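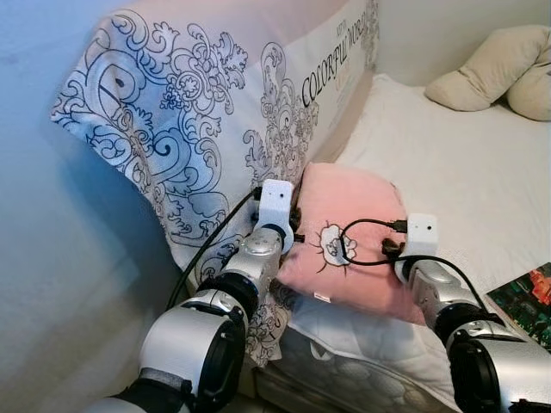 Mirkton, August 7, 2021

Gakura Lyrics Set, data card

Gakura is a collection of 3000 verses from independent hip hop artists, tagged for rhyme, theme and mood. Hendrik Zulu did the gathering. I was asked to write the card, and I have doubts about some of it.

What's in it

One text file per verse, plus a table with artist, track title, release year and tags. The spelling is whatever the artist used. Please don't "fix" it.

What I don't trust

The mood tags. Zarkico supplied them from its own software and won't say how it works. Jadwiga Bielecka re-tagged 700 verses by ear and disagreed with the software on roughly a third. A verse mourning a neighbour came back as "party".

The theme tags are better, though "authentic" is one of them and I still can't tell you what it measures. It seems to follow how often an artist's press release says so.

Years before streaming are patchy - check them yourself.

Permissions

Artists signed for research use only. Ndlovu, the label, withdrew 5 tracks and they stay out.

Loading

Run load.py from the top folder. It needs Python 3. Colour codes for the tags are in tags.csv.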